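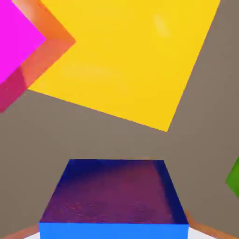 Charmaine Magagula wrote in to say I was too hard on the chains. Her point, and she made it well, is that a lunch counter with a logo on it beats a dark window with a lease sign in it. Foot traffic is foot traffic. The florist two doors down doesn't care whose sandwich you came for.

Fair. I'll give her the florist.

But look at what we're giving away to get that logo. The old shoe store on the corner, 1,891 square feet, sat dark since before my kid could drive. Then Produsstead shows up wanting a bowl-and-juice place and suddenly the landlord finds money for a new front, new plumbing, a vent hood. And the city kicks in a facade grant on top. Where was the vent hood when Nghiêm asked?

Nghiêm being the noodle shop, if you're new here. They wanted that corner. Asked for it twice, offered to sign for five years. Were told the space needed to be taken "as is," which meant bare wires and a bathroom from another age. So they took 1,321 square feet on the back side of the block, next to the parking ramp, paid for their own hood, and have a line at noon anyway. Good for them. Not the point.

The point is the same building owner said no to one tenant and yes to another and the only diference was head office. I get why. A franchise agreement looks good to a bank. A family with one good year behind it looks like a risk. Fine, it's his building. It isn't his grant though. That's our money, and $3,000 of it went to an awning.

Three thousand. For an awning! Sodine, the coffee window by the courthouse, applied in April for less than that to fix a step people trip on. Still waiting. Last I heard the application was "under review."

Hedvig Ekström, who I argue with about this most mornings, thinks the whole grant program should just go. Let everbody pay for their own awning. I'm not there yet. Small places do need the help, more so now with half the tables pulled out and everyone living on takeout orders. Put a cap on it is all. If you've got more than 30 locations you can buy your own paint. Write that in one line, vote on it, done before dinner.

And post the applications. Who asked, how much, what they got told. Right now you have to go to the counter and request them, and the counter's been closed for weeks.

Will I eat at the bowl place? Probably. Hutatex lets out at noon and there's only so many seats anywhere downtown, I'm not going to stand on principle with a 40 minute lunch. Charmaine says she'll be there opening day. Save me a spot by the door.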